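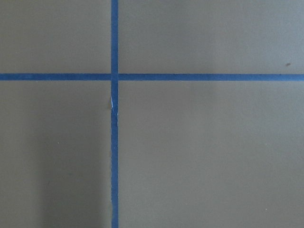
Wrist camera view of a tape crossing. The table is nominally flat.

Bulomden tray cell: data card and setup notes

Maintained by Nadhirah Nugroho. Tape by Magdolna Pintér, who would like it known that the first grid was not hers.

What you get

1,166 recorded runs of one arm fetching, moving and putting back small things in a tray, plus the notes we wish we had started keeping sooner. Each run has a wrist camera stream, a fixed camera stream, joint positions and gripper state. Runs are grouped in folders of 100, apart from the last folder, which has whatever was left over.

The cell is called Bulomden. The logging software is called Cemo. The script that renames files after Cemo has finished with them is called Kwok, and most of your questions will be about Kwok.

The grid

The squares on the table tell the operator where to put the tray. They are not a calibration target. Please do not use them as one. A visitor from Pravinach did, got a camera pose under the floor, and wrote us a very polite email about it.

Each cell has a row letter and a column number, starting at the corner nearest the operator's keyboard. The letters and numbers exist only in the log, so learn them or keep the chart to hand. A run tagged C2 means the tray started somewhere inside C2. It makes no promise about the middle.

If you have to retape:

Peel slowly. Fast peeling takes the surface with it.
Lay the long lines first and the cross lines second.
Press the crossings down with a thumb, then go back and press them again.
Check every crossing through the wrist camera before recording. A white fleck on the edge of a strip is easy to miss from a chair and very easy to find at close range, as is any speck of dirt beside it.
Write "retaped" in the log, with your initials.

Shadows move about. Leave them alone. Anyone who trains on perfectly lit tape deserves what happens to them in December.

Morning start

Power up the controller, then the arm, then the camera machine. The other order also works, but Cemo will number the cameras backwards and tell you nothing.

Wake both pendants and test each emergency stop. Press, confirm the drives drop out, release, reset. Doing one and assuming the other is in the same mood does not count.

Send the arm home at low speed and watch the cable at the wrist all the way. Then run the warm-up loop for 45 minutes. We tried skipping it, and you can find those runs in the folder named "cold", which nobody has downloaded.

Placing the tray
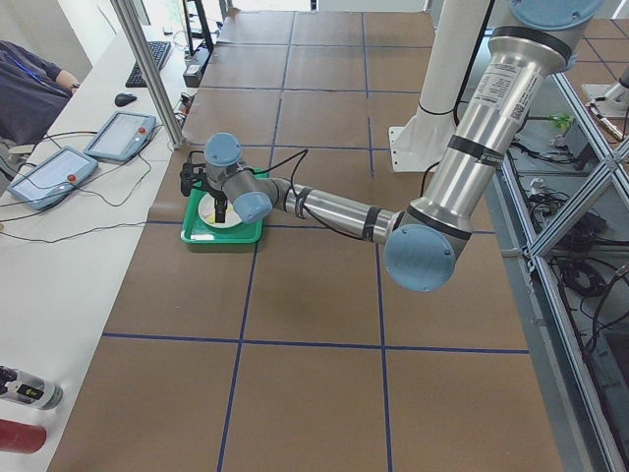 Tray position causes more rejected runs than everything else in this card put together. The operator sets the tray by hand, lets go, steps back to the desk and only then starts the recording. All four rims should be clear of the tape at the start. Sitting close to a line is fine, as the green tray does here with a blue line running just below it, but a rim resting on tape can rock when the fingers come down. Put the plate inside the tray and the item on the plate, in that order, and check that the gripper can get between the raised rims before you ask it to.

Cable care

The black cable along the forearm is strapped near the wrist, with slack left in a loop above. The slack is deliberate. Someone tidied it on a Thursday, the wrist turned, and we spent the rest of the afternoon learning how to fit a connector. Strap it snugly, leave the loop, and turn the last joint through its full range by jogging before you run any script.

Look at the straps weekly. Replace any that have gone shiny.

Known faults

Wrist camera focus drifts when the mount screws work loose. There are 2 of them. Tighten both and re-shoot the reference view.

Kwok drops the final run of a session if the session is closed from the pendant. Close it from the keyboard.

The gripper sometimes reports "open" while closed. Trust the video.

Rows A and B were swapped in the log for an entire folder. The corrected tags are in a separate file. The originals have been kept as a lesson to Nadhirah, at her own request.

Use and contact

Research and teaching use is fine. Tell us what broke. Questions about recording go to Nadhirah, questions about the table go to Magdolna, and questions about Kwok go in the issue tracker, where they will have plenty of company.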